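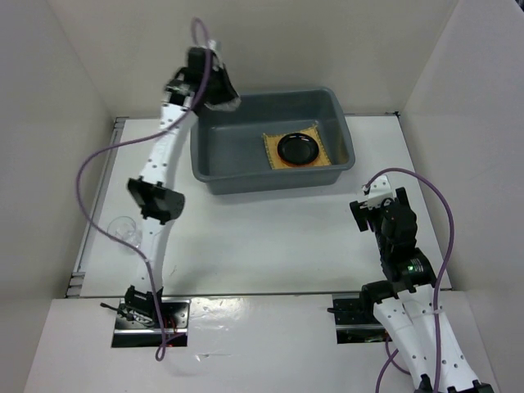 Ratree Thepsuriya
Doctoral researcher, land and housing economics

3.2 Water frontage and asking price

The sample holds 539 vacant residential lots listed on the lakes near Orville and Pritmont. Lots with no legal road access were dropped before this stage. For each lot we recorded feet of frontage, depth, slope to the water, and whether the deed gave a share in a common beach or dock.

Price per foot falls as frontage grows. Most of the drop comes before 100 feet, and past that point the curve is close to flat. Local zoning explains part of this. Pritmont requires 80 feet of frontage for a new house, so a narrower lot can be built on only with a variance, and sellers of such lots often price them for the neighbor next door.

Shared access behaves differently. A back lot with a deeded dock slip lists well above one without, but the gain shrinks where the association charges yearly dues. Yip and Liao report the same pattern for their river parcels.

Figure 2. Gray tub with a square yellow-orange cloth and a round black plate.

Slope was entered as a class, taken from county contour maps. Steep lots listed lower in both towns.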